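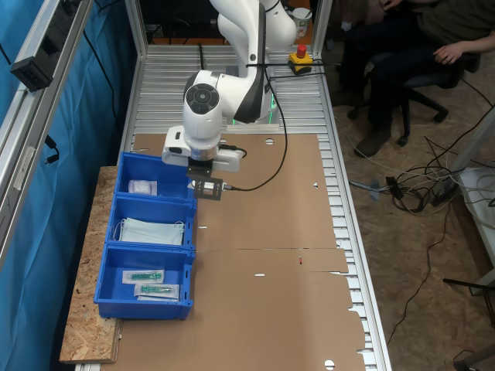
Cover the bench before you do anything else. Learned this at the Minavia shop after a dropped hex bit went down between the slats and cost me a whole evening. Slotted aluminum is great for bolting stuff down and terrible for everything small you own. Flattened cardboard box, biggest you can find, done. The sheet on ours has punched holes and cut slits in it from whatever it was before, doesn't matter, and the flaps hanging over the slats on the right side I just leave. Trim them if it bugs you.

More on cardboard, quick:

- Matte side up. Glossy print throws glare at a downward-facing sensor
- Tape the underside, not the top. Tape edges catch fingers, yours and the gripper's
- Crease goes crosswise if you get to pick. Put your parts somewhere else, a crease tips small boxes
- Replace it when it gets soft. Free anyway

**Bins.** Open-front stacking kind, all one color, all one size. Mine came from Likaser, pack of 7, used three. Low front lip means you can see in and a gripper coming straight down has room. Don't fill them! One or two things in the bottom while you're testing, add more after it works. A full bin is a diffrent problem and you don't want both problems the same night.

Park the bins on a scrap of OSB if the edge of the bench is awkward. Screw a little stop strip to the scrap so the row can't creep. 40 grit on the cut edge first or you'll be picking splinters out.

**Heights.** Write them down. Bin floor, bin lip, table. In a notebook, on paper, because the laptop will be across the room when you need it.

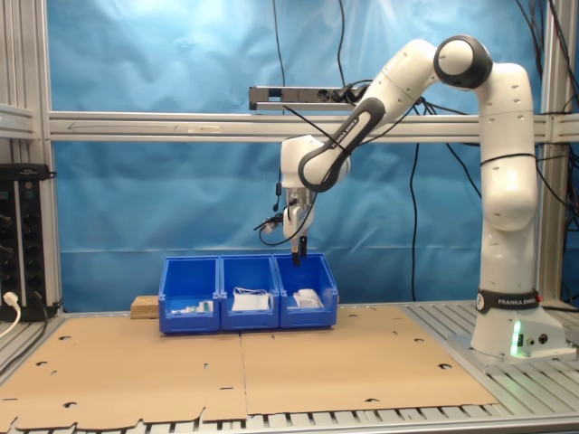
Teach your hover point first, then the grab. Separate points, always. Hover wants to be clear of the tallest lip in the row so the arm can slide sideways between bins without a second thought, and grab is a straight drop from there. Our two fingertips sit just over the right-hand bin with the gripper pointing straight down, good spot to stop and eyeball whether you're centered before letting it go lower. If you're off, nudge the bin first. Then if the bin's in the right place and it's still off, fix the point.

Same goes for speed. Start at 5 percent. Feels stupid slow, stay there for the first pass through every bin. Bump it up in small steps and run the whole row each time, not just the one you like.

**Backdrop.** Plain cloth behind the work. Bedsheet, curtain, whatever. Wrinkles are ok for us, patterns are not. Clip it at the top and let it hang, don't stretch it or it'll pull loose in the middle of a run and drop on everything.

**Power.** Get the strip up off the table. Bracket it to a crossbar, cables go up or back. Things to check before you switch on:

1. Loop at the wrist has slack at full reach AND folded in
2. Nothing hanging where the elbow swings
3. Every plug labeled both ends (masking tape, fat marker)
4. Stop button where your hand lands without looking

Number 4 again. Sit where you'll sit, close your eyes, reach. If you miss, move the button or move your chair.

**Soft stuff.** Packets, gauze, masks, anything floppy. Way harder than blocks, so begin with blocks. When you move on to soft things:

- Stack masks flat, loops all to one side if you have the patience. Loops snag on each other and you lift three
- Pouches: go for the middle, across the narrow way
- Angle long packages the same direction so one wrist turn does for all of them
- Squeeze less than you think 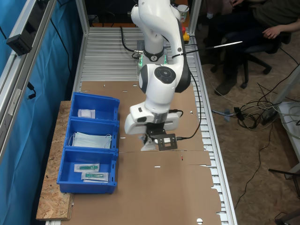

*Three bins front to back on the OSB strip: syringe packs nearest, masks in the middle, small white packet at the rear.*

**Floor.** My weak spot. Adapters and spare cable end up in a heap by the bench leg every time. Velcro straps, the 200 pack from Closmont, keep a handful on the frame post. Do it at the end of the night while you still remember which cable is which. Rolling chairs eat cables so run them under the bench side if the chair's on the other.

**Drinks.** Lid on, off the cardboard.

**Logging.** One line per run. What was in each bin, what dropped, what speed. I skipped this all of September and had to redo teh mask tests from scratch.

Sriwong plans for the sensor bracket are pinned on the shop board, print it solid, the hollow one flexes. Longer screws than it says.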